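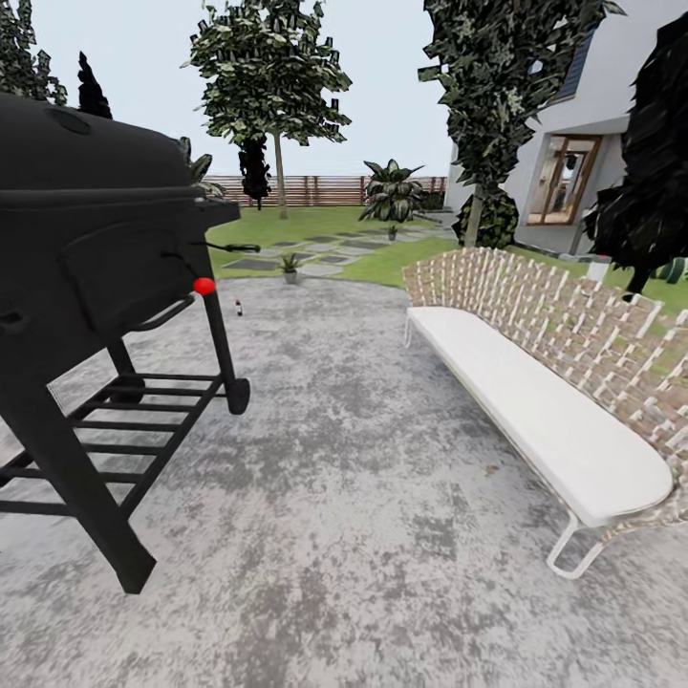 The simulated yard, grill end. The bottle with the red cap is what Koo is supposed to go and get.

KOO IN THE YARD
Album by Mafalda Matos
Clelard Shared Workshop, member pages
Last updated October 4, 2019

Koo is a small wheeled robot that Yvette Grewal and I are building on the bench nearest the drafty door at Clelard. It has one job, which is to drive across a patio, find a bottle, pick it up and bring it back to whoever asked. We picked this because it sounded easy. It is the kind of thing a dog does, and the dog doesn't need a parts list.

At the moment most of the driving happens in the simulator. The real Koo exists too, in the sense that a kitchen exists when the cabinets are in the hallway. The base rolls, the arm lifts, and the two have been introduced but are not yet on good terms. So the album starts with the yard, which is the part that works when you turn it on.

THE YARD

Yvette built the yard and I've been living in it. She put it together from free models over a stretch of evenings and has strong feelings about the lawn. I would have settled for a gray plane with a cylinder on it. Her argument was that a robot trained to find a cylinder on a gray plane will be very good at finding cylinders on gray planes, and that I'd be the one standing on somebody's patio explaining this.

She got her way. We have a fence, trees, a house with a glass door, and a stepping-stone path nobody has ever walked on. The robot doesn't care about any of it, but its camera does, and that turns out to be where the trouble lives.

THE BOTTLE

It is tiny. From Koo's end of the patio it's a handful of pixels with a red hat. The first version of our finder looked for red, which was a reasonable plan until it met the grill, which has a bright red knob on it. Koo drove up to the grill with total confidence and stopped with its gripper raised, like someone who has walked into the wrong wedding and decided to stay for the meal.

I wanted to paint the knob black. Yvette said real grills have knobs and I could fix my code. We now check how far off the ground the red thing is before we get excited about it. A cap on a bottle standing on concrete sits low. A knob doesn't. This took me one evening to write and three to believe.

THE CONCRETE

The patio is mottled gray with lighter and darker blotches all over it, and I have become something of a reluctant expert in blotches. Depth doesn't mind them. The floor detector did. It kept deciding the darker patches were things, and then steering politely around them, so that a straight run from one side to the other looked like someone crossing a room full of sleeping cats.

Raising the threshold fixed the patches and also made Koo blind to anything flat. There is a small brown speck on the ground by the bench, a leaf I think, and it used to be classed as an obstacle. Now it gets driven over. We agreed that a robot which can't cope with a leaf has no business outdoors, and that this is different from cheating.

THE BENCH

Worst object in the yard. The cushion is fine, a big smooth white pad you could see from space. The legs are thin white metal, and thin is the whole problem. At our camera's resolution a thin leg comes and goes depending on the angle, so the planner sees a cushion hovering over nice open floor and thinks, shortcut.

Run number 2342 is the one we show people. Koo goes under the near end, catches the leg with its mast, and spends the rest of the run turning in place. We let it go on for a while. Yvette made tea.

The answer was to stop trusting the legs and block out everything under the seat as if it were solid. It costs us any bottle that rolls under there. If you drop your drink under the bench you can get it yourself.

THE GRILL

I like the grill. It's big and black and the planner respects it. The only catch is the lower rack, which is slatted, and from low down the camera looks straight through the gaps to the other side. We had the same talk about it that we'd had about the bench, and solved it the same way, with a large imaginary box. A good part of mobile robotics, as practiced by the two of us, is imaginary boxes.

The grill handle sticks out to one side above a shelf. Nothing on Koo is tall enough to reach it, although the mast was going to be, in an earlier and more hopeful drawing.

BACK AT THE REAL BENCH

For those who came for hardware, here is how the actual machine stands.

Base: a Gasell, second hand, bought from a member who was moving and wanted it out of his car. It arrived with one good wheel and one wheel with opinions. We swapped both motors in April and it now tracks straight on the workshop floor, which is the flattest surface either of us has ever met and proves nothing.

Arm: ours. 3 joints plus the gripper. The elbow was printed and the shoulder was printed and then, after the shoulder let go during a lift, the shoulder was cut from aluminum. The lift in question was an empty water bottle. I have kept the broken piece in a drawer for when I feel clever.

Gripper: 2 fingers with foam from a camping mat. We tried rubber bands, bicycle tube and a thing Yvette bought that was described as "grip tape" and mostly gripped me. Camping mat won. It's ugly and it holds.

Motor board: an Ametti. It runs hot and it hasn't failed. I'm not going to say anything more about it in case it hears.

Battery: good for 45 minutes if Koo drives and doesn't lift. We haven't timed it with lifting because there has always been something else to fix before the battery ran down.

Camera: held on with a bracket that was meant to be temporary. You know how this goes.

SIM TO BENCH, A SHORT LIST OF GRIEVANCES

In the simulator the wheels don't slip unless I ask them to. On the workshop floor they slip when somebody has been sanding.

In the simulator the light stays where Yvette puts it, under a sky of even pale gray, without a glare spot anywhere. At Clelard we have strip lights and one window, and after lunch the window wins.

In the simulator the arm has no cable. The real arm has a cable, and the cable has found every sharp edge on the Gasell. It now runs inside a length of aquarium hose.

In the simulator I can put the bottle back by pressing a key. On the floor I have to get up.

WHAT WE CHANGED THIS ROUND

The approach is slower. Koo used to come at the bottle at full speed and brake late, and with a small bottle that amounts to bowling. Now it slows when the bottle gets large enough in the view, stops, looks again, and creeps the last bit. It's dull to watch. I've stopped bringing people over to see it.

The second look matters more than I thought it would. The first estimate is made from across the patio and is often off by the width of the gripper, in whichever direction is less convenient.

We also gave it permission to give up. After a few missed grabs it backs off and returns to the start with nothing. I argued against this, on grounds of morale. Then I watched it poke at the same bottle for the length of a sandwich and changed my mind.

STILL TO DO

Grass. Koo stays on the concrete for now. The lawn is very nice and is marked as forbidden territory from edge to edge. Yvette would like it to manage the stepping stones someday. I would like Yvette to carry it.

More bottles. One bottle, one cap color, always upright. We both know this won't last. The lying-down bottle has been tried once and the less said the better.

Moving the mast camera down a little, which means redoing the calibration, which means the checkerboard, which means finding out who borrowed the checkerboard. If it was you, it has a coffee ring on one corner and we would like it back with no questions asked.

A real patio. A member has offered hers, with a grill on it. I asked what color the knobs were.

VISITING

We're at the bench by the door most evenings, and you're welcome to come look, though please don't stand between Koo and the red tape on the floor. Bring your own drink. If you want it fetched, allow extra time.

Words by Mafalda. Yard by Yvette, who has asked me to mention the trees again. They're good trees.

Back to member pages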